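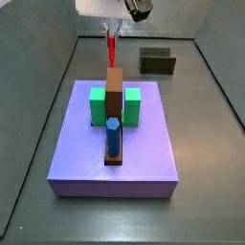
*Blocks on the purple base: green either side of brown, a blue column in front, the red rod at the back.*

# About Cleltby

Cleltby makes building blocks. We have read a great many About pages from toy companies, mostly while we were supposed to be writing this one, and we came away doubting most of them. So we'll try to stick to what we can stand behind.

We don't know whether blocks make children smarter. We've been sent plenty of articles that say so, usually by people who would like us to quote them on a box, and we've left them off the box. A child who builds a tower has built a tower. If there is more to it, somebody other than the people selling the tower should be the one to tell you.

## How it started

Nives Guerra and Kosmas Chrysikopoulos met while working for a furniture importer called Vurport, where they wrote assembly instructions for shelving. Both had small children at home and both had bought block sets that looked wonderful in the store. Kosmas's set had arches that wouldn't stand on anything else in the box. Nives's had five kinds of cube, each a hair different in height, so every second story leaned.

They began making their own shapes on weekends. The first batch was bad. The second was bad in a more useful way, and a friend asked to buy it. We still have one piece from that batch on the office windowsill, and it still rocks.

The name comes from a misprint on an early invoice. Rocío Sarmiento, our first hire, thought we should change it to something people could spell. She may have been right.

## What we make

Our range is small. There are upright rectangular blocks, flat slabs, six-sided columns and round rods. Each shape can be bought alone or in a set, and a set of 25 pieces is the one we'd suggest to most families. We also sell a set of 80. We're less sure about that one. Schools like it, but in an ordinary living room we suspect a good share of it ends up under the couch.

The slab gets the least attention in the store and the most use at home, as far as we can tell from the replacement orders. Lay one flat and stand a column on it, and you have a porch, or a stage, or a dock. Customers have written to tell us it's a bed.

The base is the part people argue with us about. Iker Soler, who draws our shapes, wanted a raised platform with square corners so that a building has a clear edge to stop at. Dwynwen Yorath thought children would ignore it and build on the rug. Both of these happen. We sell the base separately now, and if you have a low table you can probably skip it.

## About color

We use flat, plain colors - green, brown, blue, red, purple - and don't print windows or bricks on anything. A block with a door painted on it is a house for good. Brown has never sold well by itself, and a buyer at Qureshi once asked us, politely, to drop it. We kept it, partly out of stubbornness.

We don't assign meanings to the colors either. One preschool catalog wanted us to say that blue was calming. We asked how they knew, and the listing never ran.

## How we test

New shapes get stacked by us first, then by children at the Dirkusholm play center, who have no interest in our feelings. We take notes and keep quiet. A shape that gets left in the box for 50 visits is dropped, whatever we think of it. Iker's wedge went that way in May and he'd like it known that he disagrees.

We don't give out a "play value" score. We looked into how such scores are made and couldn't find two that measured the same thing.

## Visiting and getting in touch

The workshop is open on Tuesday afternoons. It's small, and there is one decent chair. You're welcome to stack things on the counter and ask what they cost.

For lost pieces, write to us at P.O. Box 3035 and say which shape and color you need. Single blocks are sold at the same price per piece as in the set, plus postage. Dwynwen handles the orders and would appreciate a clear description, as "the long one" could be nearly anything we make.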